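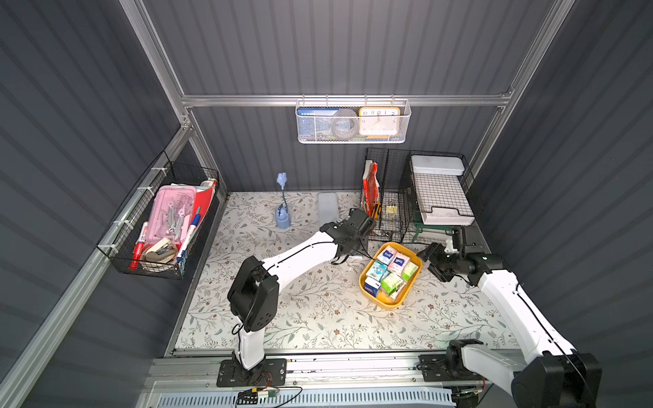
A two-armed bench cell at Luscombe, with a yellow tray of small boxed goods in reach of both grippers.

Gripper fault halts robot packing trial at Luscombe

A trial of bench robots that sort pharmacy and stationery items has been suspended after grippers on several units failed to let go when told to stop.

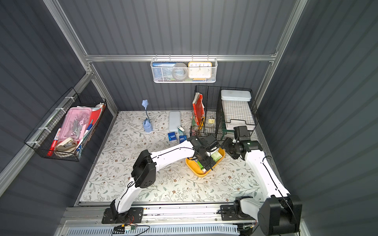 Tamsin Orrell
Business reporter

Wosilora, the company running the trial, said the fault turned up in 64 of 708 pick cycles logged in February. In each case the stop button cut power to the arm but the gripper stayed clamped on the item it was holding.

No one was hurt. In 4 cases staff reached in to free a crushed box by hand while the gripper was still closed, and the company has now told them not to.

The cells use a pair of arms mounted on a rail, working side by side over a patterned mat. Small goods such as tissue packs and medicine boxes are picked from a shallow tray. Light cartons came off worst, the company said, and those damaged were thrown out.

The grippers are supplied by Sestness, which traced the problem to a control update installed in January. The update raised the closing force by almost 40 per cent and dropped a line of code that opens the fingers after an emergency stop.

Sestness has sent out a corrected version, but Wosilora said it would not restart the cells until it had been checked by Devadiga, an outside testing firm. That work is expected to take most of April.

In the meantime orders are being packed by hand – a slower job, though the company said most were still going out on the same day.

A union representing packing staff at the site has asked for guards that lock while an arm is powered. Wosilora said it was looking at the cost.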